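Plundell Kitchen Pack
README and data card, release 3

Contents
1. What the pack is
2. What comes in the download
3. Episode format
4. Tasks
5. Installing
6. Known problems
7. License and support

1. What the pack is

Plundell is a paid kit of simulated kitchens for people who train and test robot arms on household chores. It is sold by Storar as a one-time download. Each copy includes the kitchen scenes, the object models, the task definitions and a set of recorded episodes that you can train on right away.

Everything in the pack is simulated. There are no real-world recordings in it, and we don't claim that a policy trained only on Plundell will work on a physical arm without further tuning. Some customers use it for pretraining and some use it only as a test bed. Both are fine under the license.

The pack was built for a single fixed-base arm with a two-finger gripper. Mobile bases and two-arm setups are not supported in this release. If you need them, please write to support before buying.

2. What comes in the download

scenes/ – 9 kitchen layouts, with cabinets, counters and appliances
objects/ – dishes, food containers, utensils and small decor
tasks/ – one definition file per task, plus the success checks
episodes/ – 2,552 recorded episodes
tools/ – the replay viewer, the converter and the evaluation script
docs/ – the full field list and the change log

The layouts differ in floor plan, cabinet color, counter material and lighting. Decor is part of every scene and has collision turned on, so an arm that swings too wide will knock into it. You can turn this off in the scene settings with decor_collision: false, but scores reported with it off should say so.

3. Episode format

Each episode is one folder. Inside it are the camera video, a state file and a short text file with the instruction. The state file holds joint positions, joint velocities, gripper opening, end effector pose and the pose of every movable object at each step.

Fields you will use most:

instruction – the task in one plain sentence
layout_id – which kitchen the episode was recorded in
seed – the random seed used to place the objects
success – true or false, as decided by the success check
source – "teleop" or "planner"

Failed attempts are kept. They are marked success: false and should be filtered out if you only want clean demonstrations. We keep them in the main folder because people who train success classifiers asked for them, and moving them to a second download caused more confusion than it solved.

Distances are in meters and angles are in radians. The world origin is on the floor at the back left corner of each layout. Release 1 used the center of the room, so old scripts need to be changed or run through tools/convert.

4. Tasks

The tasks come in 3 groups.

Open and close: drawers, cabinet doors, the dishwasher door, the microwave.

Pick and place: moving one object between a counter, a shelf, a rack or a sink.

Multi-step: two or more of the above in a row, such as opening a cabinet, taking out a bowl and setting it on the counter.

Start poses are drawn at random inside a box in front of each arm mount. The size of the box is set per task. Tasks in tight spaces use a smaller box, or the arm would start in contact with a cabinet too often.

The success check for pick and place tasks looks at the final position of the object and whether the gripper has let go. It doesn't look at how the object got there. A plate dropped from a height counts the same as one set down gently – if that matters to you, use the contact force log to write a stricter check.

Rack tasks are the hardest in the set for most models. The wires are thin, the gripper has to come in from above, and small items can catch on the rim.
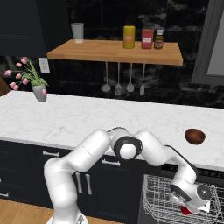 For these tasks we suggest training with both the main camera and the wrist camera. With the main camera alone, the gripper often hides the object during the last part of the move. The wrist video is stored separately as wrist.mp4 and is not loaded unless you ask for it.

5. Installing

Unpack the archive, then run the setup script in tools/. It checks your graphics driver, asks for the license key and builds the object cache. The cache build is slow the first time and is skipped after that.

To check that it worked, run the replay viewer on any episode. If the arm moves but the objects stay still, the cache did not finish. Delete the cache folder and run setup again.

The evaluation script stops an attempt after 3,000 steps. You can change the limit, but please list it next to your results.

6. Known problems

– Drawers in two layouts can be pushed a little past their closed position. The success check allows for it.
– Glossy surfaces look noisier in the wrist video than in the main video.
– Cloth and liquids are not simulated. Cups are always treated as rigid and empty.
– The Fankhauser gripper model loads, but its finger pads are too slippery at the default settings. Raise pad friction in the gripper file until we ship a fix.
– The Purosex export plugin only works with release 2 files. An update is planned for December.

7. License and support

One license covers one team at one site. You may publish results, plots and short clips. You may not pass on the scenes or object models, changed or unchanged. Trained weights are yours to keep and share.

Bug reports should include the layout_id, the seed and the setup log. Without the seed we usually can't reproduce the problem. Updates within release 3 are free, and the download link in your order email always points to the newest one.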